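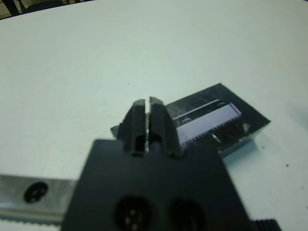
Chip Handling Cell: Progress Report for the Drondiden Fund

Prepared by Kylie Rutherford, Skurik Workshop
Thu 27 October

Dear all,

Thank you for your patience with this one, which I know was promised a little sooner. I wanted to wait until the gripper was back on the arm and we had some proper running to tell you about, and now we do, so I hope you will forgive the delay (and the length, because once I get going on this cell I find it hard to stop).

Where we stood in July

When I last wrote, the cell was running but not running well. You may remember that Luto, as everyone here calls the arm and everything bolted around it, was picking up the long two-row chips nicely enough from the board but setting them down slightly turned. A small twist hardly shows when you look at the chip from above. It matters a great deal when the pins meet a socket. We were stopping several times a shift to straighten things by hand, and I said then that I thought the trouble was in the fingers and we would need some of the repair money to put it right.

What we found

I was half right. The fingers had worn a little on their inner faces, the left more than the right, and so the chip could rock as they closed. But when we took the gripper off and put it on the bench, we also found that one of the screws holding it to the wrist had backed out by most of a turn. Every time the arm stopped short, the whole gripper nodded. No amount of fussing with the fingers was ever going to cure that, and I am sorry to say we had fussed with them for most of a week before anybody put a wrench on the mounting screws.

Work done this period

The mounting screws have all been replaced and set with thread locker, and I have drawn a paint line across each head so that a loose one will show at a glance. We fitted a new pair of black fingers from Avotiņš, who were very good about cutting us a second set when the first came out a hair too wide at the tips. The gap between them was then set with feeler gauges at both the base and the top, with the arm powered down and the air off.

The cable to the gripper gave us an afternoon's grief all by itself. One pin in the plug was bent, and the closing signal dropped out whenever the wrist rolled far over to one side. I straightened it once, did not trust it, and changed the plug the next morning. The connector on the gripper body was cleaned while we were there.

We also went over the belt and rail, which were not on the original list but seemed silly to leave alone with the covers off. The belt was slack, so it was retensioned, and the rail was wiped down and its screws checked. One of those took a quarter turn, the rest were fine.

After that came the part I enjoy most, teaching the positions again from the beginning. The board sits at an angle to the arm, and the old program had been patched so many times to suit it that I could no longer follow my own notes. I threw the lot out and taught the corners of the board fresh, then the chip, then the approach, and the new program is a good deal shorter and slower on the last bit of the descent. I would like to keep it slow for now.

Results so far

Since the gripper went back on, we have logged 717 picks. Of those, 7 were put down outside our limit, and 5 of the 7 came on the first morning, before I had corrected the height of the approach. In the last full run before the repair we logged 112 picks and had to step in on 19 of them, so you can imagine the mood here has improved! I should be fair and say that these were all the same type of chip, and that the shorter packages have still to be tried.

Looking after it from here on

There is now a weekly check sheet taped inside the cabinet door. It asks for a look at the paint lines, a wipe of the fingers with a lint-free cloth, a press on the belt at midspan and a gentle tug on the gripper cable. It takes less time than making coffee. The finger gap gets measured once a month, and the readings go in the blue binder so we can see wear coming before it costs us another week.

Money

Fingers, screws, plug and sundries came in $63 under the repair allowance. With your permission I would like to put that toward a spare gripper cable, as the present one has been flexed a great many times and I would sleep better with another on the shelf. Please let me know if you would prefer it returned.

Still to do

The short chips come next, and they will need their own finger setting. I also want to run the cell through a full day without anyone standing beside it, which we have not yet dared to do. I will write again when both are finished, and you are welcome to come by and watch any time before then. Give us a call first so we can be sure it is running.

With warm thanks from all of us,

Kylie Rutherford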